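Six Reels and a Borrowed Van

I had been on the road with our little documentary for two weeks when I realized I could recite the whole thing, coughs included. Eighty-one minutes. I know the spot where the ferry horn goes off and half the audience jumps. I know the line in the kitchen that gets a laugh in small towns and total silence in college ones (still no idea why!).

The film is called Tillano, after the river, and Venkatesh Nair and I spent most of our thirties making it. He shot it, I cut it, and we both yelled at the hard drives. When the festival run wrapped up we had a choice between putting it online right away and driving it around ourselves, and Venkatesh had already talked his cousin out of a van. So we went. The plan covered 15 towns and almost 3,000 miles, with a projector we'd bought used and a box of posters that smelled like the van by day two.

Our first stop was Nisel, where the old movie house closed years ago and the library runs a film night upstairs. They set out folding chairs, ran out, and sent somebody across the street to the church for more. I stood in the back by the coffee urn with my stomach in knots. I've sat through fancier premieres and never been that nervous. 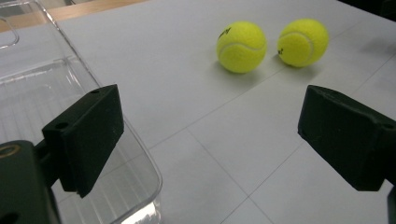
The Q&A in Nisel went longer than the movie. A retired ferry pilot stood up and corrected us on the depth of the channel at Ko, and then he kept going, right on through the flood and the new bridge and his brother's boat. I wanted to run out and get a microphone and start the whole film over. Venkatesh wrote it all down on the back of a poster, and we've since gone back to record him properly. It'll be on the disc as an extra, along with the kitchen scene at full length for the three people who've asked.

Not every night was like that. In Stollel the sound dropped out twice and the lobby popcorn machine tripped the breaker, and we played to a crowd that would have fit in the van. But one woman there teaches high school, and she asked for a copy to show her classes, and that one email has turned into a string of school screenings we're still booking. She also sent us home with a pie.

People ask me about money, so okay. We passed a bucket, we sold posters, and we charged at the door when the venue wanted us to. Gas ate most of it. We'd set aside $1,000 for breakdowns and spent all of it on one alternator, at a garage where the mechanic took two tickets and then showed up that night with his kids.

We're heading out again in September, this time along the coast, with a shorter list of stops and a better projector. If you've got a room with a blank wall and decent curtains, write to us. We bring our own extension cords now.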